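From the Sitting Room: Cushion Season

It happens every December without fail. The lamps go on before supper, everyone drifts toward the sofa, and I start noticing how tired the cushions look. Ours at Prenden had been sat on, slept on and dragged onto the rug for movie nights since spring, and by last Monday they had all slumped into the same sad shape, with the filling down in one corner and nothing much at the top.

So this month's tidy-up is a small one, and a pleasant one too (you can do most of it with the radio on). Take each pillow by its two ends, pull it out lengthwise, and give it a good shake before you turn it over and do the same again. Then push the corners out with your fingers, because that's where the fabric likes to bunch up. If the cover has a texture, run your palm over it and brush away the crumbs that settle between the bumps. I found rather a lot of those!

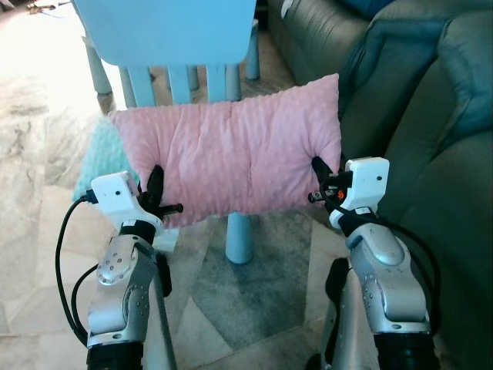

The dotted pink pillow, pulled out end to end by the sofa.

Covers that come off can go in the wash while you're at it, turned inside out and zipped up first. I like to dry mine flat over the back of a chair overnight, though my neighbor swears by the line, even in this weather. Once they're back on, leave a little space between the pillows when you set them out, and put the brightest one at the end where people come in and see it.

We still have 7 plain covers left over from the Tosham sale, all in the square size, so do drop by the front desk if yours are past saving. Next month we'll be on to blankets, and how to fold the big ones without losing your temper.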